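Felldale Growers' Newsletter – Technical Notes

Leaf mould: siting, filling and sieving

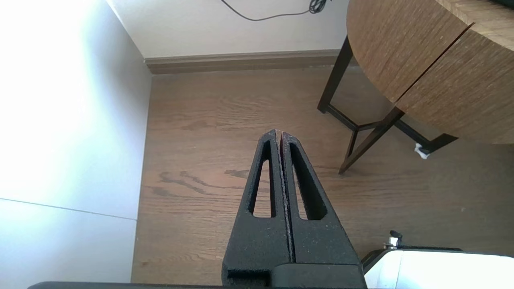 Why leaf mould is kept separate from compost

Leaves break down mainly by fungal action. The process is cool and slow, and it does not benefit from the turning and mixing that a compost heap needs. Leaves put into a general heap in quantity tend to form flat, airless layers which shed water and delay everything beneath them. A separate bay avoids this and gives a more uniform product.

Members who attended the autumn session at Telmont will have heard Arne Oltmanns make the case for three bays in a row: one filling, one resting, one in use. Two bays are workable on a small plot if the finished material is bagged each spring.

Construction

Galvanised wire mesh on four posts is sufficient. Solid sides are not needed and slow the wetting of the outer leaves. A bay one metre square and one metre high will take the leaves from a medium-sized garden with a couple of mature trees. Line the inside with a single layer of cardboard if the site is windy, otherwise the edges dry out and the outer hand's width stays as whole leaves for a second year.

Site the bay on bare soil in shade. Contact with the ground allows worms and fungal threads to move in from below. On paving, put down a shallow layer of old leaf mould first. Avoid the base of a hedge. Privet and hawthorn roots will grow upwards into the bay within a season and are tedious to remove.

Species

Oak, beech, hornbeam, hazel and birch can go in without treatment. Birch is the quickest of these. Horse chestnut, sycamore and London plane have thick midribs and leaf stalks and should be run over with a rotary mower before filling. The mower box will add some grass, which does no harm up to a fifth of the volume.

Holly, cherry laurel and other evergreens should be shredded and put through the ordinary compost heap. Pine needles are best stacked alone. They take two to three years and can be used on blueberries and camellias as a mulch.

Leaves with rust or black spot from roses are better left out. The temperatures in a leaf bay are too low to deal with spores reliably. Leaves from horse chestnuts affected by leaf miner can be used, but cover the bay with a layer of soil or finished leaf mould until early summer so that emerging adults are trapped.

Filling

Moisture at filling matters more than any other factor. Dry leaves in the centre of a bay will still be dry in March. Fill in layers as deep as a spade blade, water each layer from a can with a rose, and tread it down lightly before adding the next. The leaves should feel like a wrung-out cloth.

Expect the level to fall by half before spring. It can be topped up until the end of December. After that, start a new bay or use sacks, otherwise the contents will finish at different times.

Additives

Kai Wegener ran a comparison over two seasons on the Görtz plot, using sacks of mixed oak and beech. One set was left plain, one received a nitrogen feed diluted in the watering can, and one was mixed with grass cuttings. All sacks were pierced with a garden fork and stored on their sides behind the shed.

At 12 months the grass sacks were the most broken down, although two had gone slimy where the cuttings had not been mixed evenly. The fed sacks were slightly ahead of the plain ones. At 18 months there was no difference between them that could be seen or felt. Kai's view is that feed is not worth the cost if there is room to wait. Grass is worth adding if it is to hand, in thin scatterings.

Proprietary leaf composting powders were not included. Lime should be left out in all cases if the product is meant for seed sowing or for ericaceous plants.

Sieving and use

Material of one year is suitable as a mulch, spread 5 cm deep on moist soil and kept clear of stems. It also makes a good cover for autumn-sown broad beans. It is too coarse for pots.

Two-year material can be sieved for potting. A 10 mm riddle is adequate for general mixes, and a 5 mm sieve for seed sowing. Sieve it when slightly dry – wet leaf mould blocks the mesh at once. Return whatever stays on the riddle to the filling bay.

For seed, use it neat or with one part sharp sand to three of leaf mould. It contains very little plant food, so seedlings should be moved on at the second true leaf or given a weak feed. For potting on, equal parts of leaf mould, loam and garden compost is the mix used at Telmont.

Weed seedlings will appear in unsterilised material. Bittercress is the usual one. Covering the resting bay with old carpet or woven ground cover from February onwards reduces it considerably.

Stock and loans

The 5 mm and 10 mm sieves are kept in the Felldale store and can be borrowed for a week. Please brush them out before return. Used 30 litre sacks are also available from the store and can be reused for leaves once pierced.

Next issue: Plenance trial notes on overwintered onions.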